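Kudberg Street Repair Library: where we've got to by July

Hello again, and thanks for being so patient with me over the spring report, which I know came in late and missing a page. I'll try to do better with this one!

The short version is that we're open, people are coming, and I've spent a bit less than I thought I would on everything except shelving. We now have 92 members signed up, up from 18 when I last wrote. Most of them live close enough to walk, but there's a steady trickle from over in Drorno, and I had one couple drive in from Vodbridge for the tile cutter. They brought it back clean, too (cleaner than it went out, if I'm being fair).

What goes out most is still the boring stuff. The carpet cleaner is booked solid until the end of summer and I could use a second one. After that it's ladders, the pressure washer, and the sewing machines, which I almost left off the original list. The fancy router table you helped us buy has gone out twice. I still think it'll find its people once the evening classes get going, but I wanted you to hear that from me before you saw it in the loan figures.

Money next. You gave us $600 for consumables, meaning blades, sandpaper, needles, oil, glue and so on, and I've used a little over half. I've started asking people to buy their own sandpaper, and so far everyone's been nice about it. The shelving went over because the first set bowed under the power tools and I had to get the heavier kind. I moved money from the printing line to cover it, as we agreed on the phone, and the receipts are in the same folder as before.

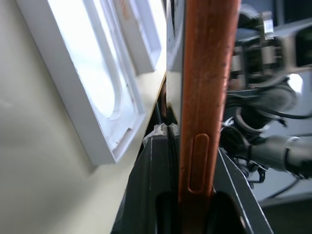

The opening hours need another look. I set them up for people coming home from work, and the folks who show up are mostly there in the morning, waiting at the door before 9 a.m. with a broken lamp in a grocery bag. So from August I'd like to try two mornings and one evening, and keep the weekend session the way it is. It's the same number of hours overall, so no change to the budget.

The repair sessions have been my favorite part. We've run 5 so far, and they're loud and messy and people stay way past closing. Toasters and lamps we can usually manage. Printers I've given up on, and there's a sign saying so. I'd love to add a basic darning class in the fall, and McGrath Hardware has offered to lend us their back room for it if ours gets too crowded.

Two things haven't gone well. The online booking page keeps letting people reserve the same item twice, and I've been fixing that by hand with a lot of apologetic phone calls. I'm looking at a different system and will send you the price before I sign anything. And late returns are worse than I'd hoped. I don't want to charge fines, so I'm going to try reminder texts first and see how that goes through the fall.

Could you let me know whether the second carpet cleaner can come out of the consumables money, or if that needs its own request? I'm happy to fill in the form again if so. I've got the old one saved.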